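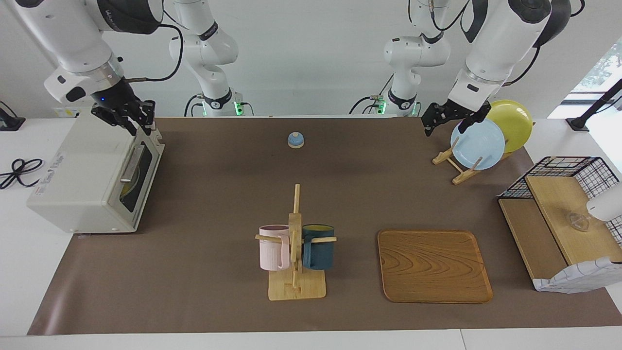

The kitchen table at Brarbridge: one gripper on the toaster oven, the other open over the blue plate.

By the time I found the right door at Brarbridge Community College, the evening session of the robot kitchen club had already been going for a while, and I was handed a stool and a paper cup of tea and told to sit wherever I liked so long as it wasn't near the cables. I liked the place at once. It has a big window with green leaves outside it, and a white table that has been made over into about the smallest kitchen you could imagine, and a group of students who will talk to you about toast for as long as you care to listen.

The club started in September, when a robotics class that used to spend its whole year stacking foam blocks voted to try something with breakfast in it. There are 15 members now. Some are studying engineering, a couple are in the nursing program, one came over from culinary arts because she saw the sign-up sheet and thought it was a cooking club (she stayed, and she is now the person everybody asks about plates). They meet in two shifts, since you can't fit the whole crowd around one table and still see what the arms are doing.

And what the arms are doing, most evenings, is chores. The students have written themselves a breakfast routine, a long list of small jobs that would take you or me a few sleepy minutes before work: open the toaster oven, take a plate out of the rack, lift a mug off its peg, set the lot on a tray, and ring the little blue bell when it's ready. The list runs to 36 separate steps, and they have named it the Drostov, after the street with the diner where it was first scribbled out over pancakes. "Are we running the whole Drostov tonight?" is a thing people here say with a straight face.

I had assumed, before I came, that the hard part would be the fancy stuff. But the students kept steering me back to the oven door. A door, they explained, has opinions. It swings on its own path, and if the gripper pulls along a slightly different one, something has to give. You have to come in at the right height, close the fingers on the right bit, and then follow the door down instead of dragging it. One of the second-year students showed me with her own hand, opening and closing an imaginary door in the air with her eyes shut, and I found myself doing it along with her, and so did the fellow next to me, and for a moment we must have looked like a very odd sort of dance class.

Plates are another matter. The rack is a pine one, the crossed kind you might find in anybody's kitchen, and the plates stand up in it leaning back a little, one blue and one yellow. The trouble is that a plate on edge is thin and slippery and happy to roll. Come down too far to one side and it tips into its neighbor. The culinary student's contribution was to point out that nobody who waits tables grabs a plate by the middle, and the team has been working on gripping at the rim ever since, with a good deal of debate about how far down the fingers ought to go.

Then there are the mugs, a pink one and a teal one with ribbed sides, hung by their handles on a wooden mug tree. Everyone has a favorite step in the Drostov, and for a surprising number of them it's the mugs, I think because it looks so ordinary when it goes well. The handle has to come up and along the peg and off the end, all in one go, and the stand mustn't come with it. When I asked how often the stand does come with it, there was a good deal of laughing and looking at the ceiling.

What struck me most, though, was how much of the evening had nothing to do with movement at all. There was a long and friendly argument over where the tray should sit. There was another about the bell, which has been given a clear patch of mat all to itself toward the back so that an arm can reach it without brushing past anything. There is a paper chart on the door where each shift writes down what it tried and what it would do differently, and the late shift reads the early shift's notes out loud before anybody touches a thing. I thought that was rather lovely. The handwriting is terrible and the spelling is worse, and one entry from October says only "less confidence at the oven."

All of this is pointed toward a competition. The Van Damme Challenge is a regional contest for two-year colleges, held in the spring, and 8 teams have entered this time. Each one brings its own table and its own household task, and the judges are allowed to move a few objects before the run begins, which is the part that keeps the Brarbridge students up at night. A routine that works beautifully with the rack in one spot can fall to pieces when the rack is turned a little. So the students spend the last half hour of every session being judges to each other. Somebody slides the mug tree over, somebody swaps the plates, and the rest have to live with it.

The college team calls itself Bratero, a name which has been explained to me by several members in several different ways, none of which matched. They had a first public showing at the fall open house, in front of parents and younger brothers and sisters, and they are still a bit giddy about it. The small children wanted the bell rung again and again. The parents, I was told, mostly wanted to know when it would be able to unload a dishwasher.

I asked the students the same thing, of course, because how could you not? They were kind about it. A dishwasher has racks that roll and a door at shin height and forks pointing every which way, and the team would like to get through breakfast first. But I noticed that one of them had a sketch of a cutlery basket in the back of his notebook, with arrows all over it, and when he saw me looking he turned the page toward me so I could see it better.

The faculty adviser, who asked me to write about the students and leave the adviser out of it, did allow me one observation: that attendance is better in this club than in any class on the hallway, and that people who were too shy to speak up at the first meeting are now the ones shouting for a turn at the controls. I saw a bit of that myself. A young man who had barely said hello to me spent a happy stretch explaining why the plates should be practiced before the oven, and by the end of it he had two classmates nodding and a third going off to change the schedule.

I meant to leave early and I didn't. I stayed through the last of the judging game, and then through the wiping down of the mat, and then through a discussion of whether next term's table has room for a teapot. It was put to a vote and the teapot won, although a few people are worried about the lid.

The robot kitchen club's next open evening is Nov 8, 2022, in the college's main teaching building. Visitors are welcome, children included, and the tea is free.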